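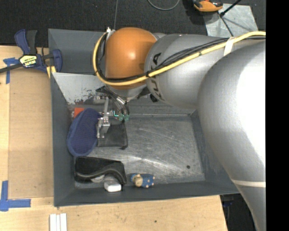 I finally sorted out the workbench in the garage last November, and I've been meaning to write down what worked before I forget it all. It's a plain old bench, nothing fancy, and for years it was mostly a place where mail and paint cans went to sit.

**Clear it all the way off first.** I tried tidying around the piles and gave up twice. Put everything on the floor on an old sheet, then only put back what you've used since summer. I ended up with 21 screwdrivers (why??) and kept 4.

**Wipe, then oil.** A damp rag with a drop of dish soap gets most of the grime off a bare wood top. Old glue drips pop off with a plastic scraper. Let it dry overnight, then rub in a thin coat of boiled linseed oil and wipe off whatever hasn't soaked in after half an hour. Lay the oily rags flat outside to dry – please don't ball them up in the trash, they can catch fire all by themselves.

**Jars for small stuff.** I had a set of Verby storage jars that never made it to the kitchen, and they're perfect for screws and washers. Tape one of whatever's inside to the lid. I stopped writing labels after the marker rubbed off for the third time.

**Sandpaper in a file folder.** One of those accordion ones from the office store, with the grits going up from front to back. The sheets stay flat and I don't keep buying 120 when I've already got a stack of it!

**Tie up your extension cords.** Loop them loosely, over and then under, so they don't kink, and close them with a strip of hook-and-loop tape. Mine hang on three big hooks by the door now.

**Rusty pliers?** White vinegar overnight, scrub with an old toothbrush, rinse, dry really well and add a drop of oil at the hinge. My Arnholm pair came out of a damp box looking hopeless and I use them every week now.

Next up is the shelf over the dryer, which I'm putting off until it warms up a bit out there.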